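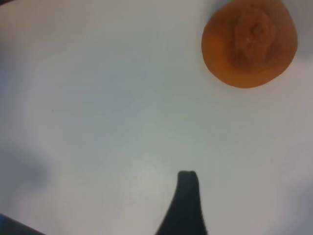
October 5, 2024

Gripper comparison, second session. The Pallitgate fingers were fitted to the arm in the morning and the Clondent pair was returned to its case. Mr. Mohamedi recorded the results and Ms. Santoso operated the controller.

The wrist camera was left at the July settings. The orange object shows clearly against the white tabletop, but the shadows on the surface remain a concern – the detection software has twice marked a shadow edge as an object. Mr. Wibisono has asked that exposure be held fixed until both sets of fingers have been tested.

A total of 162 attempts is now in the log. In 6 of them the controller stopped the arm before the fingers closed, and these will be reviewed separately.

Mr. Kwok prefers the Clondent shape for round items. I am not yet persuaded. The narrower tip of the black finger is easier to follow in the camera view, and I have requested 2 further sessions before the report goes to Sedgwick.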